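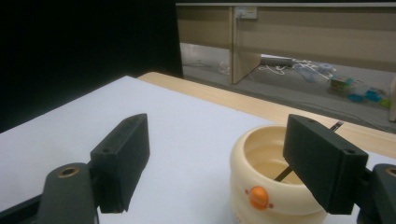
What should I expect at a robotics lab open day with kids?

Posted by diltmom13 on Jan 14, 2025

Hi all! The automation lab over at Haltov is doing an open day later in January and I signed us up before really thinking it through. I have two kids, one who takes apart every toy we own and one who mostly wants a snack. The sign-up page says "hands-on demonstration of grippers and teaching by example" and that's all it says. Has anybody here been? Is it the kind of thing where you stand behind a rope while somebody talks, or do they get to touch stuff? Also wondering how long to plan for, and whether parking on the Diltness side is as bad as it looks on the map.

gukska_fan

We went to the last one and had a great time, so don't worry too much! No rope. They had tables set up, and at ours the main thing was a hand-held gripper — you hold it yourself and work the two fingers on whatever is on the table. Ours had a little cream plastic pot with an orange knob on the front, and a thin black stick standing in it. My daughter wanted to go straight for the stick, and the guide told her to try coming at it slowly with the fingers wide apart. It is harder than it looks (I dropped mine, then dropped it again, and a line was forming behind me by then). Part of it is that the fingers are big rectangular blocks, so you lose sight of what you're grabbing right when you need to see it. The guide said they have the same trouble and a lot of practice is the only cure.

There's a talk too, and it ran long. They said one of their projects, the one called Lagos, needed 2000 tries of the same small task before the robot did it well by itself. My daughter thought that was hilarious. If your younger one is a snack kid I'd do the tables first and skip the talk, or send one grown-up to it. We stayed 3 hours but we're slow. Bring water, the vending machine only took coins when we were there.

Watch little feet near the desks, by the way — there were power strips and cables on the floor and mine is a wanderer.

bluegate

parking is fine if you go early. use the back lot, not the one on the map

tinkerdad_h

Went once, a while ago, so maybe it has changed. I thought it was OK. The full-size arm was only running part of the time and you had to ask when, so ask at the front desk as soon as you get in. My son liked the gripper table a lot more than the arm anyhow. He asked if he could buy one and they laughed and said no, but they gave him a sticker.

I don't remember an age limit on the tables but I'd email them about it, they wrote back to me in 2 days.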